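We use cookies to help this site work. Accept | Manage settings

Print this page | E-mail this page

Frota House refurbishment: progress report to the Drunmont Fund
Last updated: January

Work on the bedrooms is on schedule. Four rooms are finished and in use, and two more are waiting for flooring. The beds came from Jostberg in a single delivery. One headboard was damaged and has been replaced at no charge.

Bedding has been bought for every room under the grant: a duvet, a white cover and a checked pillowcase for each bed, with a spare set kept in the linen cupboard. Mirela Vieira has taken over the laundry rota and changes the beds every second week.

Storage is behind. The wardrobes ordered from Joltedik have been put back to the spring, and until they arrive residents have nowhere to put clothes apart from a shelf and their own bags. Clothes tend to end up on the beds.
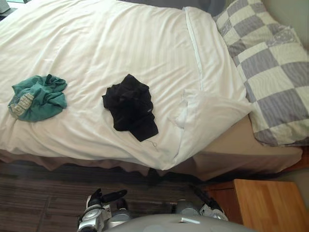 Ainhoa Gallardo has asked for 30 hooks and a set of under-bed boxes as a stopgap - the cost can be met from the underspend on paint. We would like the Fund's agreement to this before the next payment.

Still to do: flooring in the two remaining rooms, blinds on the street side, and a second drying rack. The tumble dryer is working again after a repair, and we do not plan to replace it this year.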